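Bedding update: wood pellets and chopped rape straw

2023-11-12

The pellet delivery from Skirard has been unloaded and is stacked on pallets at the north end of the Clernar store. There are 137 bags in this batch. Bags with split seams have been set aside and are sold at half price, collection only.

Pellets need water before use. Tip seven bags into a clean stable of normal size, spread them level and add water with a rose or a spray head. Leave them until they have broken down to a coarse crumb. If hard pellets can still be felt underfoot, add a little more water and wait again. A bed that looks dark and clumps in the hand has had too much, and should be left open to the air before the horse goes back in.

Take out droppings daily. Wet patches are best lifted every second or third day, once they have drawn together, and the dry material raked across the gap. Top up with one bag a week, or two where the horse is in day and night.

Chopped rape straw is the other option this winter. It comes in wrapped bales, dust extracted, and goes down dry. It makes a deeper, warmer bed than pellets but takes up more room on the muck heap. Some horses will eat it at first. Mixing a small amount of old bedding through the new usually stops this.

Long straw stays on the list at the same price. We do not plan to stock shavings again before January, as the Villanueva mill has cut its small orders.

Storage: keep pellets off concrete. Damp comes up through the floor and the lowest layer swells in the bag. An ordinary pallet with a sheet over the top is enough. Rape straw bales can stand in an open-fronted barn provided the wrap is whole.

Orders for the Pedus round close two days before delivery. Give the number of bags, the gate width if it is under the usual lorry size, and where the load is to be left.

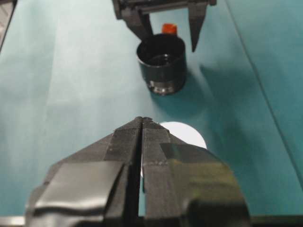 Pedus yard replied that the watering advice holds for summer, but in frost they put the pellets down dry in the middle of the bed and let them break down on their own, which takes longer and saves carrying buckets when the tap is frozen.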